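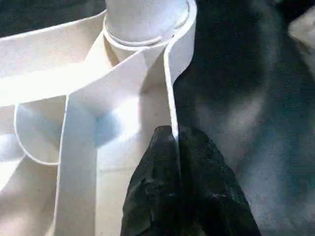 Lesia Vakulenko asked whether the finger pads really need doing every 12 days, as the ones on the Jolmont cell went far longer before they were swapped. They did, but Jolmont handles boxed parts. Cloth leaves lint behind, and lint gets into everything.

Fabric cell, Birnholm. Service notes to go with the gallery, updated 2025-05-07.

White cloth at the fingertip. The finger is rubbery and matt, with specks of lighter dust or lint on it. Wipe both faces with a dry brush first, then a damp cloth, and run the brush down the centre groove. No solvent on the pads - it hardens them.

Check the tip for nicks while you are there. A rough edge will catch a hem or a line of piping long before it marks plain cloth. Spare pads are in the Girero drawer, bottom left.

The counter stood at 3,424 cycles when Costel Grecu fitted the current pair. Run 9 slow closes on scrap before going back to full speed, and write the new reading on the card inside the door. Questions to Prys Gronow.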